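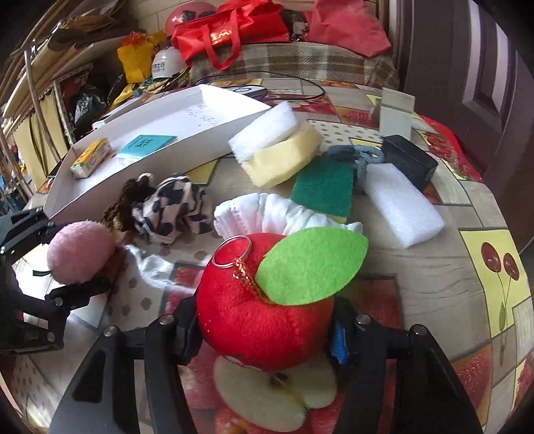

Notes on the embroidery file for the Gandholm caps

12 July 2023

The Gandholm order shipped yesterday: 84 caps, one logo, two thread colors. It took longer than it should have, and most of the lost time was in the digitizing, so I am writing down the settings before I forget them.

The logo came in as a small web graphic. I redrew it as vectors first. Auto-digitizing from a bitmap gives ragged edges on anything with a curve, and this logo is mostly curves. The redraw took an evening. The first stitch file came out at far too many stitches for a cap front, with fill running under areas that were already covered by satin. I removed the hidden fill and opened up the density a little, and the final file is 1634 stitches for the lettering plus a separate file for the badge.

Sewing order matters more on a cap than on a flat shirt. The front panel is curved and the seam runs straight down the middle, so the cloth gets pushed ahead of the needle. I now sequence everything from the bottom up and from the center out. My first sample was sewn left to right, as I would do on a polo, and the last letter leaned visibly. Same file, new sequence, no lean.

Underlay: edge run plus a light zigzag under the satin columns. On the center seam I added a second pass of edge run. Without it the thread sinks into the seam and the letter that crosses it looks thinner than the ones beside it.

Pull compensation ended up higher than my default. I raised it in small steps and sewed a sample at each step, on scrap caps from the Colitz batch that had the wrong closure. It is slow but I don't know a better way. The preview in the software does not know how stiff your buckram is. 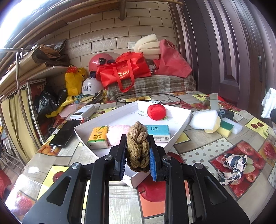 Above the table, some braided rope and other small things.

Thread breaks were the other problem. I had 7 in the first dozen caps, nearly all in the darker color. I changed the needle, then the tension, then the needle again. The cause was the cone itself, an old one from Zarnar that had been sitting on the window side of the shelf. A fresh cone ran without trouble at the same tension. I have moved the whole rack to the inside wall and thrown out the two oldest cones.

Backing was one layer of heavy tearaway. I tried two layers on a sample and the registration was slightly better, but the front felt like cardboard and the tearing left fuzz around the small text. One layer and a slower machine speed gave a result I was happy to ship.

Still open: the small text on the badge. The lowercase letters are right at the limit of what regular thread can hold. I want to try a finer thread and a smaller needle on the next run, which is the Mai aprons, later in July. Aprons are flat, so at least the hooping will be easy. I'll post the numbers when I have them.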